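**Project report: does the brand of canned tomato matter in a weeknight pasta sauce?**
Food Studies, summer term
Group: Azadeh Golestani, Nneka Etim, Ebuka Effiong
Handed in 14 Jul 2018

### 1. Why we picked this

Ebuka's mother will only buy Rastunik tomatoes. She has driven past two open supermarkets to get them. Azadeh buys whatever is on the bottom shelf and was told, at Ebuka's own kitchen table, that her sauce probably tasted like it. We needed a topic by the end of that week, so we had one.

The question: if you cook the same plain sauce with three brands of canned whole tomatoes, can ordinary eaters tell which is the expensive one, and do they like it better?

### 2. What we cooked

The brands were Rastunik (the fancy one, with a label like a wedding invitation), Sirine (middle of the road) and Yeo (bottom shelf). The sauce was the same each time:

- 6 cans of tomatoes, crushed by hand
- olive oil, enough to cover the bottom of the pot
- four cloves of garlic, sliced
- salt
- one sprig of basil, removed before serving

We simmered each batch for 40 minutes with the lid off. Our first plan included onion and a pinch of sugar, but Mr. Gajewski pointed out that sugar would cover up the exact thing we were trying to taste. Nneka still thinks it needed onion. She has asked for this to be in the report, and now it is.

### 3. The tasting

Tasters got three small cups marked with a square, a circle and a triangle. We used shapes after a trial run with letters, where everybody seemed to like A. They were served with plain spaghetti and a glass of water, and asked to rank the cups and guess the priciest. 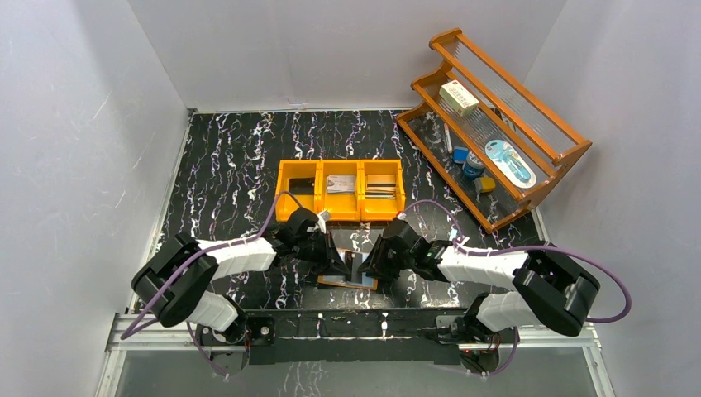 *Robot arms over a black marble-patterned tabletop.*

We kept talking to a minimum during tasting. This worked until Oluwaseun Ibrahim announced that the circle was "obviously from a jar," after which several people discovered that they had been thinking the same. We threw out that round and fed a new set of people the next day. Oluwaseun was invited back to wash pots.

### 4. Results

Sirine came first, in both the thrown-out round and the real one. Yeo was second by a small margin. Rastunik was last. People called it "sharp" and "kind of thin," and one person wrote only "no."

Guesses about price were no better than picking a cup with your eyes shut. The most common reason given for choosing a cup as the expensive one was that it was the taster's favorite.

### 5. What went wrong

The Rastunik batch was cooked in a wider pot, as the good one was soaking. A wider pot loses water faster, so that sauce should have come out thicker, and people still called it thin. We don't have an explanation. All the cans of each brand also came from one store, the Flonden market, so we may have hit a bad lot.

Most of our tasters were students who had skipped lunch. They finished the cups they ranked last.

### 6. Next time

We'd like to repeat it in August with fresh tomatoes as a fourth cup, and matching pots. Ebuka has not yet shown the results to his mother – he says he is waiting for the right moment.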